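Clearing Out the Hall Closet

20 July 2020

I finally did the hall closet over the weekend, and these are my notes on it.
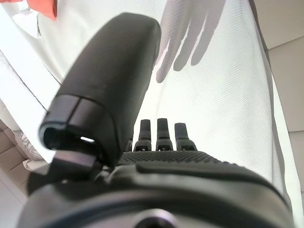

What came out

I had put this off since December. Everything went onto the bed first, which meant I had to finish before I could sleep. There were towels from the old apartment in Pirthorpe, two tablecloths that fit no table I own, a bag of extension cords, and the sheets I had been looking for all spring. The sheets were behind the vacuum cleaner bags.

I gave myself 30 minutes for sorting and it took most of the afternoon. Part of that was the towels. I kept the thick ones and cut up three of the others for rags. Edileuza Evangelista from upstairs wanted the bigger tablecloth, so that left the same day.

What went back

Sheets are now on the middle shelf, folded inside one of their own pillowcases so each set stays together. Towels are below them. The cords went into a shoebox with a label, and I threw out one that had a cracked plug.

The top shelf is still a problem. It is 15 inches deep and the storage boxes I bought are a little deeper than that, so the door won't close on them. I'm taking them back on Thursday. If the store has the shorter kind I'll get two, and the winter blankets can come off the bedroom chair.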